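February, hide notebook, feeder bench

Started 6.40 am, still dark, and the light came up flat and grey, which suits me fine for small birds as the white cheeks of the coal tits don't burn out. Set the Saris tripod lower than last time so the lens sits level with the top perch. What a difference! The siskins are looking straight across at me now and I'm not shooting up at their chins.

Perches: swapped the old apple branch for a length of larch with lichen on it (Narayanan Joseph brought it over from the Quintana plantation, thank you!). Jilier feeder is hung one arm's length behind and to the left, so they queue on the larch before they go in. Long-tailed tits came through as a gang just before nine and every one of them stopped on the wood. I nearly forgot to press the button.

Settings for whoever has the hide next: 1/2,000 for anything that might take off, and I let the ISO float. Tried 1/200 on a robin that was sitting still and singing. Most are soft, but in the sharp ones you can see his breath - lovely thing, must try it again on a colder morning with the sun behind him.

Took 68 frames of the nuthatch alone. Kept 8. He comes in head down, takes a sunflower heart, and goes back to the same crack in the oak to hammer it. Pre-focusing on the crack works much better than chasing him. Best one has the seed held right in the tip of the bill and the eye catching the sky.

Wuken remote still drops out if I sit at the far end of the hide. Fine from the middle stool. New batteries made no difference, so I suspect the receiver. Narayanan thinks it's the tin roof. Could try it with the flap propped open.

Female bullfinch on the bramble at 10.15, too far off, but she was back twice. Want a second perch over that side, something thin and dark, nothing fancy. Leave the bramble alone, she's eating off it.

To do: top up hearts, scrub the water dish, move the reflector out of the nettles, ask Narayanan for more larch.

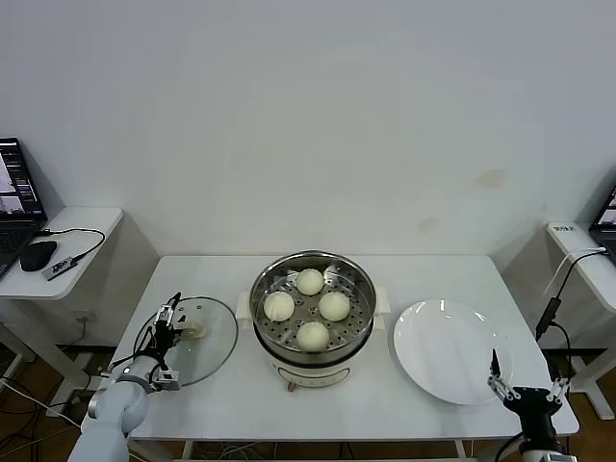 Four buns in the steamer, lid off.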